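We pack travel kits for small hotels: toothbrush, paste, comb, pouch. It's dull work, and the sorting of brushes into cups and pouches is the dullest part of it. In January we took the Zevier two-arm bench cell on a trial lease to see if it could take that part off our hands. I ran it for most of the lease, with Irja Kiiskinen covering the late shift.

The cell comes as a black rail frame that goes over a table, with an arm on each side and a two-finger gripper on each arm. You supply the table. Ours is butcher block. Setup took the two of us a morning, and most of that was cables. There are a lot of them, and I would have liked longer ones and a few more clips in the box.

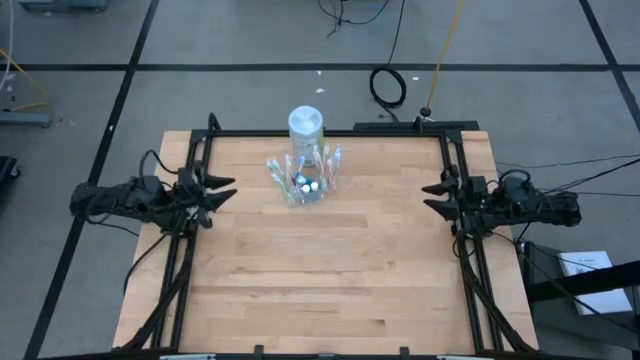
Handling and grip

Toothbrushes are a fair test. They're thin, they're slick, and many of the ones we buy are see-through, which gave our last system fits. The Zevier did better than I expected with clear handles. Over 200 picks from a cup it dropped 4, all of them when brushes had crossed near the bottom and two came up together. Opaque handles gave it no trouble.

The fingers are narrow enough to go in between brushes without knocking the cup over. Grip force is set on a slider, and the default is too high for soft plastic. Turn it down before you start.

Speed is the weak point. Zewditu Nigatu on our packing line can do the same job by hand a good deal faster, and she doesn't stop to think before each brush. The cell does - a short pause, then a slow approach, then the lift. You can raise the speed in the menu, but misses went up when I did. 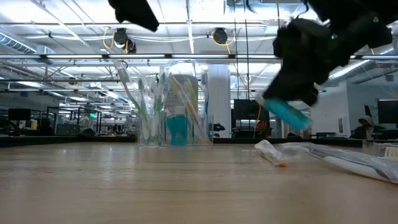

Wrapped brushes are another matter. The crinkly film slides between the fingers, and a pack lying flat on the table often took two or three tries. Zevier sells rubber finger pads for this. They cost extra, and I think they belong in the base kit.

The software is fine. Teaching a new job takes more than 60 minutes the first time and much less after that. Chaltu Tilahun at Zevier support answered my emails the same day and sent a settings file that fixed a problem with the left arm stopping short.

Noise is low. You can talk next to it in a normal voice.

If you run small batches and have a person nearby for other work, it's worth a trial. For orders over 600 kits a day I'd look for something quicker. We have extended our lease through April, with the pads.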